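Cómo preparar una habitación simulada para probar un robot de dos brazos en casa

Escribo esta guía después de dos intentos en el taller compartido Peltitz, y el segundo salió bastante mejor que el primero. El robot real todavía está en piezas, por eso trabajo primero en simulación. Mi proyecto se llama Erkell y quiere una cosa sencilla: recoger objetos pequeños de encima de una cama.

Paso 1. Ponga los muebles antes que el robot. Yo coloqué la cama contra la pared y el sillón rojo enfrente, y dejé suelo libre entre los dos. Las texturas pueden ser feas, las mías son de mosaico y cansan un poco la vista, pero ayudan a notar cuándo la cámara se mueve.

Paso 2. Cargue el robot y compruebe los límites de cada articulación. Mueva un brazo solo y después el otro. 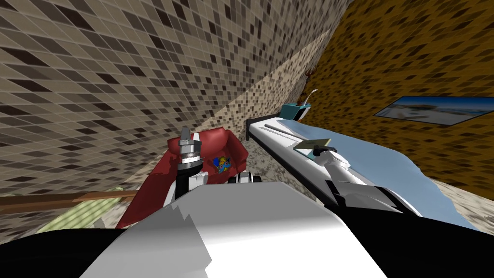
Cuando los límites estén bien, guarde la configuración con otro nombre. Yo no lo hice la primera vez y perdí una tarde entera de junio. También conviene bajar la velocidad máxima a la mitad — el simulador perdona los golpes, el motor no los perdonará.

Paso 3. Ajuste el contacto. Los objetos planos son los más difíciles, porque la pinza tiende a empujarlos sobre la tela. Spyros Matić me aconsejó subir la fricción de los dedos poco a poco y repetir siempre con la misma posición inicial. Si el objeto tiembla entre los dedos, reduzca el paso de tiempo y pruebe otra vez.
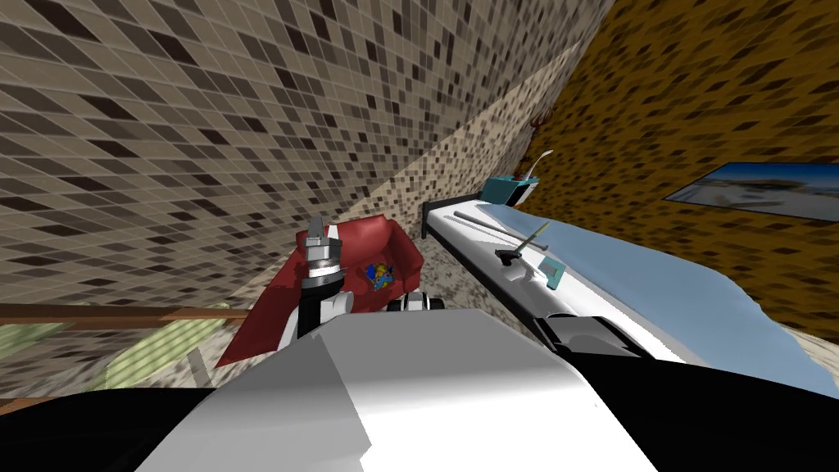 Paso 4. Elija bien los objetos de prueba. Al principio yo usaba solamente cubos, y los cubos enseñan poco. Ahora prefiero formas distintas sobre el colchón: una varilla gris larga, un palito parecido a un bolígrafo y una tarjeta plana. Cada una pide otra orientación de la muñeca. Deje espacio entre ellas para que los dedos puedan entrar.

Paso 5. Lance la serie larga. Yo hago 4.000 repeticiones durante la noche y miro por la mañana solo los fallos. Apunte en qué objeto falla y con qué brazo, en un archivo de texto normal. En la próxima página explico cómo pasar estos valores a los motores de verdad.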